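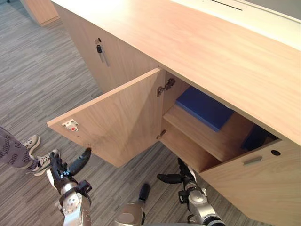
## Cell 3 catch-up, December

Present: Araba Nyarko (chair, also notes), Loveck x2, Proredano on the phone till 10.30

**1. Last time**
- Agreed. Grey floor markings still not ordered, carry over.

**2. Cabinet task setup**
- Open door run is the one we keep. Door swung fully out before the arms come in, both grippers low in front, fingers open. Start pose saved as "Skekadness 7".
- Blue item stays lying flat on the shelf. Don't tidy it away pls, it's the target.
- Front with the key further along is not part of the task. Key stays in.
- Bar handle on the closed door: Proredano want that tried next. Left gripper slips on their test handle at low grip force, right one is fine. Swap pads first, then retune.

**3. Arm upkeep**
- Right arm at 457 hours. Wrist joint check due at 500, Araba wants it done early, before the break.
- Left arm: wrist cable replaced by Loveck, old one chafed at the elbow. Tie it with slack this time.
- Finger pads, left hand, worn on two fingers. Acuña quoted nearly 1000 for a full set, too much, asking for a part set.
- Joint zero to be redone after any cable work. Was skipped last time and we lost a morning to it.

**4. Standing near the cell**
- One person by the cabinet while arms are live, stop button in hand. Feet back when the left arm lifts.
- Stop button on the long lead is sticky. Loveck to clean or replace, arms stay off untill done.

**5. Actions**
- Araba: wrist check, right arm
- Loveck: stop button, joint zero on left, floor markings order
- Acuña: part set price, chase by email
- Proredano: send handle grip settings

**AOB**
Spare fuses are in the wrong drawer agian. Next meeting same time, 9.45, bring the log book.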